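Why do tiny grains pour?

Have you ever tipped a bag of rice or couscous and watched it run out like water? Every grain is hard and solid, yet together they slide, tumble and flow – brilliant!

Try it yourself. Put a tray next to a bowl of small dry grains and move some across, one spoonful at a time. Look at a heaped bowl from the side too. The grains make a little hill! 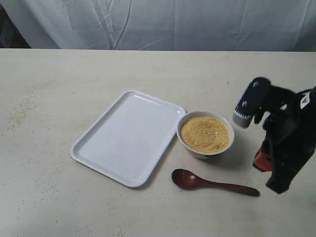

Periklis Manolakis wrote in to ask why his hill always slips when he adds more. Great question! Grains rub against each other, and that rubbing is called friction. It holds the hill up until the sides get too steep – then down they slide. Try sugar next, then dried peas. Which makes the steeper hill?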